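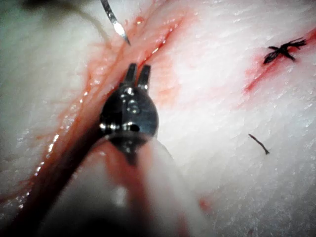
The Closing Stitch

At the Skencombe Center for Surgical Education, the last part of an operation is given a course of its own

Closing a wound is among the oldest tasks in surgery, and it is usually the first that a trainee is permitted to perform. It is also the part of the operation that the patient will see afterward. For many years, however, instruction in suturing at Skencombe was folded into other subjects. Residents learned it in the time left over at the end of a session, from whichever instructor was present, and the results varied accordingly.

The Center now teaches wound closure as a separate course of 15 sessions. Each resident works on moist practice tissue with a long incision already made in it, and each session is devoted to one stage of the work: handling the edge, loading the needle, placing the bite, drawing the thread, tying the knot, and cutting the tail. Later sessions join these stages together. The course has been completed by 208 residents and fellows, including visitors from the teaching hospital at Randville.

"We had assumed that people would pick it up," said Alcides Salazar, director of the course. "Some did. Others had reached their fourth year with habits that were difficult to correct, and they were grateful to have the time to correct them."

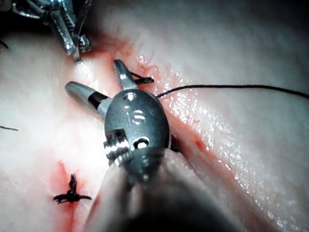

Before the First Knot

The opening sessions involve very little sewing. Residents begin by learning to pick up the edge of a wound without crushing it. The instructor asks for the lightest grip that will hold, and then for a lighter one. Tissue that has been pinched too firmly shows a mark, and the marks are reviewed at the end of the hour.

Thread is treated with the same attention. Black suture is used in these sessions for the plain reason that it can be seen against a pale surface. A length left lying across the tissue may slip under an instrument or curl back on itself near the wound, and residents are taught to know where both ends are at all times. The course handbook states the rule in a single line: "Find the tail before you move the needle."

Spacing is introduced in the third session. A resident is asked to look along the whole incision and decide where every stitch will go before placing any of them. Many begin at one end and work steadily toward the other. The Center also teaches the older method of placing a stitch at the midpoint and dividing each remaining gap in half, which helps on a long or uneven wound where one side may otherwise creep ahead of the other.

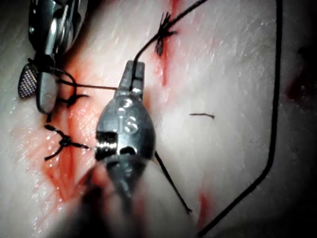 Ourania Kyriakidis
Senior Writer, Education and Training

On the Thursday I visited, the practice room was in use by 9 a.m. and the subject was the interrupted stitch, in which each suture is tied and cut separately. Its advantage is easily explained. Should one knot fail, its neighbors continue to hold. Its cost is time, and a good deal of the morning was given over to the knot itself.

Guido Fiore, who teaches the tying sessions, prefers to speak of tension. A knot that is too loose leaves a gap. A knot that is too tight draws the edges into a ridge and may starve them of blood. The correct tension brings the two sides together so that they touch and lie flat, and he does not believe it can be taught by description. His residents tie a knot, look at the edges, cut it out, and tie it again.

He is particular about the first throw, the initial wrap of the thread, because it sets the tension for everything that follows. The second throw must lie in the opposite direction to the first. When it does not, the result is a granny knot, which looks sound and can slip under load. Mr. Fiore can identify one from a distance and will say so from across the room.

Much of the work is done in pairs of movements. One instrument takes the thread and the other waits for it, and the exchange is practiced until neither has to reach. Aileen Pangilinan, a resident in her second year, described this as the stage at which the course began to make sense to her.

"I was making four movements where I needed two," she said. "I thought I was slow because my hands were slow. When I watched someone more experienced, I could see that she was simply doing less."

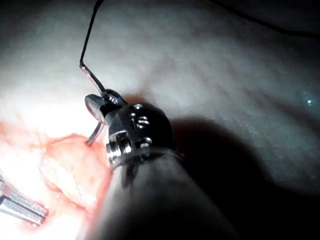

A curved needle held between the jaws, with black suture running upward from its end. Photo: Si-eun Moon

The needle receives two sessions to itself. A curved needle is meant to travel along its own arc, and most errors at this stage come from pushing it forward in a straight line. This bends the needle, tears the entry point, and brings the tip out in a place that was not intended. Residents are told to enter with the point square to the surface and to let rotation carry it through. They are also told where to hold it. A grip too near the thread end gives poor control, and a grip too near the point leaves little of the curve available to pass through the tissue.

Dr. Salazar considers these sessions the most demanding of the course, and the records support him. More residents ask to repeat the needle sessions than any others. The Center permits this without limit and does not enter the repeats on the resident's file.

Assessment is conducted in the final session. Each resident closes a full incision in the presence of 5 assessors, who score the spacing, the depth of the bites, the security of the knots, the length of the tails, and the condition of the wound edges. Speed is recorded and is not scored. A resident who does not reach the required standard returns to the relevant sessions and is assessed again when ready.

The course will next be offered in May. Applications from residents outside Skencombe are accepted through the education office, and a letter of support from the applicant's program director is required. Places for visiting residents are limited to 4 in each intake.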